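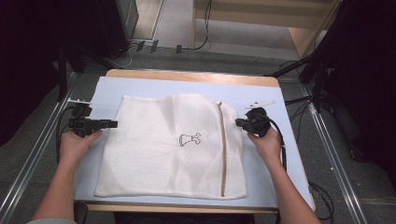
8. Mesh Laundry Bag: Preparation, Filling, Folding and Storage

This section covers the Skernier zippered mesh bag supplied with Raltaseo laundry sets. It applies to the rectangular bag with the long side zipper. For the drawstring bag, see the sheet packed with that item.

8.1 Parts and terms

Front: the face of the bag carrying the zipper and the outline mark.
Back: the plain face.
Zipper tape: the tan strip along both sides of the zipper teeth, stitched to the mesh.
Pull: the small tab used to open and close the zipper.
Zipper edge: the edge of the bag nearest the zipper. With the front up and the pull at the top, the zipper edge is on the right.
Outline mark: the small line drawing on the front, to the left of the zipper. It is used in this section as a reference for orientation and has no other function.

8.2 Before first use

1. Remove all tags, plastic fasteners and packing strips. Check the corners and the inside of the bag as well as the outside.

2. Lay the bag flat, front up, on a clean smooth surface. A table or a cutting board larger than the bag is suitable. Do not use rough lumber, wicker or unfinished concrete.

3. Run the pull over the full length of the zipper and back. It should move without catching. If it stops at the same point each time, look for a loose thread or a fold of mesh in the teeth and clear it by hand.

4. Turn the bag inside out and inspect the seams. Trim loose threads to a short end. Do not pull them.

5. Turn the bag right side out again and wash it once, empty and closed, in cold water with no bleach. Hang to dry.

Note: Creases from packing are normal. They relax after the first wash. Creases that remain do not affect use.

Caution: Do not iron the bag. Mesh can shrink or fuse under an iron at any setting, including through a pressing cloth.

8.3 Sorting items for the bag

Use the bag for items that can snag, stretch or become separated in the drum. Suitable items include hosiery, underwear, light knitwear, baby socks, scarves, and garments with thin straps.

Do not place the following in the bag:
- shoes
- items with exposed hooks, unless the hooks are fastened
- towels or jeans
- anything still carrying pins, badges or coins
- items marked dry clean only

Sort by color before filling. The mesh does not hold back dye. A dark garment in a closed bag will mark light garments in the same load as readily as one washed loose.

Empty pockets and close buttons. Turn knitwear inside out. Fasten bra hooks and tuck straps into the cups.

8.4 Filling

1. Lay the bag flat with the front up and the pull at the top.

2. Draw the pull all the way down. Do not try to fill the bag through a half-open zipper. The strain falls on the tape at the lower end of the opening and is the usual cause of torn stitching.

3. Place the largest item first, folded once, against the back of the bag.

4. Add smaller items on top. Spread them toward all four corners.

5. Stop when the bag is half full. A hand laid flat on the front should be able to press the two layers of mesh together over at least half the surface.

6. Hold the lower end of the zipper with one hand. With the other, draw the pull up slowly, keeping fabric clear of the teeth.

7. Push the pull fully to the top. Where a small elastic cover is sewn at the end of the zipper, tuck the pull under it.

Caution: If a garment is caught in the zipper, do not force the pull forward. Move it back, free the fabric sideways, and begin again from the bottom.

8.5 Washing

Place the bag in the drum with other items of similar weight. A single bag washed alone can collect on one side of the drum and cause the machine to stop during the spin.

Use liquid detergent. Powder can remain undissolved between the layers of mesh, mainly in the corners. Set the water temperature for the most delicate item in the bag. Do not exceed 104 degrees Fahrenheit.

Remove the bag when the cycle ends and open it at once. Items left in a closed wet bag crease along the lines where they were folded.

The bag may be left in the dryer on low heat only. Line drying is preferred. Hang it from the seam opposite the zipper, with the zipper open.

8.6 Smoothing and folding

Fold the bag only when it is fully dry. Check the zipper tape, which dries more slowly than the mesh.

1. Close the zipper.

2. Lay the bag on the work surface with the front up. Turn it until the outline mark is to the left of the zipper and the pull is at the top.

3. Place one hand on each side edge. Draw the hands apart gently until the mesh lies without large folds. Do not stretch it. Light wrinkling along the top edge is acceptable.

4. Smooth from the middle outward. Press trapped air toward the top edge, then off the side opposite the zipper.

5. Lift the left edge with both hands and bring it over to meet the near side of the zipper tape. Do not cover the zipper.

6. Smooth the new fold with the side of the hand.

7. Fold the bottom edge up to the top edge. The zipper bends at this point. Let it form a loose curve and do not crease it.

8. Fold once more in the same direction if the storage space requires it.

If the mesh slips while being folded, hold the first fold in place with the flat of one hand and work with the other. The bag is light and moves easily on a smooth board. Two people are not needed.

Note: When several bags are folded in one session, fold all of them with the pull on the same side. The stack then stays level.

8.7 Checking the mesh

Carry out this check before the bag is put away. Good daylight is best. An overhead lamp will do if the bag is lifted clear of the table.

1. Pick up the bag by the front layer only, a short distance from the outline mark, and let the rest hang.

2. Look along the surface. The perforations should form a regular grid. Stretched areas show as openings that are longer in one direction.

3. Let the fabric gather and rise into soft folds, then move the folds across the bag by shifting the grip. Small holes are easier to find on the curve of a fold than on a flat surface.

4. Look at places where two layers overlap. Separate them and check each one. A hole in the back layer is often hidden by the front.

5. Repeat on the back.

6. Run a fingertip down both sides of the zipper tape and feel for lifted stitches.

The line of the outline mark crosses the perforations and may look uneven or slightly broken at close range. This is not a fault.
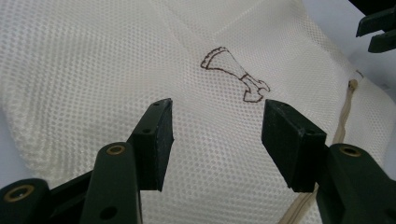 Can a small hole in the mesh be repaired?

A hole smaller than a shirt button can be closed with polyester thread and a fine needle. Catch sound mesh on all sides of the hole, draw the thread just tight enough to bring the edges together, and knot it on the inside. Larger holes, and any hole within a finger's width of the zipper tape, mean the bag should be replaced.

8.8 Storage

Store the bag dry and folded, in a drawer or on a shelf. Up to 16 bags can be stacked. Do not put other objects on the stack.

If the bag is stored hanging, use a rounded hook and hang it by a seam. A nail or wire hook will open the mesh over time.

Do not store the bag:
- inside the washing machine
- on a radiator or heated rail
- in direct sunlight for long periods
- with loose hook-and-loop fasteners

When the bag is used for packing a suitcase, the limits in 8.4 do not apply and it may be filled completely, provided the zipper closes without force. Wash it before it is used again for delicate laundry if shoes have been carried in it.

8.9 Faults

Zipper stiff: Rub the teeth lightly with a dry bar of soap or a candle stub. Work the pull several times. Wipe off the excess before the next wash.

Zipper opens during the wash: The pull was not at the end of its travel, or the bag was overfilled. Reduce the load. If the fault repeats with a half-full bag, the slider is worn and the bag should be replaced.

Pull detached: Do not use a paper clip or safety pin in its place in the washing machine. Replacement pulls are listed under part 13 on the Sornport spares sheet.

Lint on the inside: Turn the bag inside out, dry it, and brush with a soft clothes brush. Do not use adhesive rollers on mesh.

Gray or yellow tint: Soak in warm water with oxygen bleach for the time given on the bleach package. Rinse twice. Chlorine bleach weakens the mesh and must not be used.

Odor: The bag was put away damp. Wash it empty and dry it with the zipper open.

8.10 Replacement

Replace the bag when any of the following is found: a tear along a seam, missing zipper teeth, mesh that stays stretched after washing, or repairs in more than one place on the same face.

Order by bag size and zipper position. State whether the bag came with a Raltaseo set or was bought separately through Sutanto, as the seam binding differs. Quote form 68 when ordering.

Section revised in February by Jae-in Chae. Replaces the loose sheet on folding.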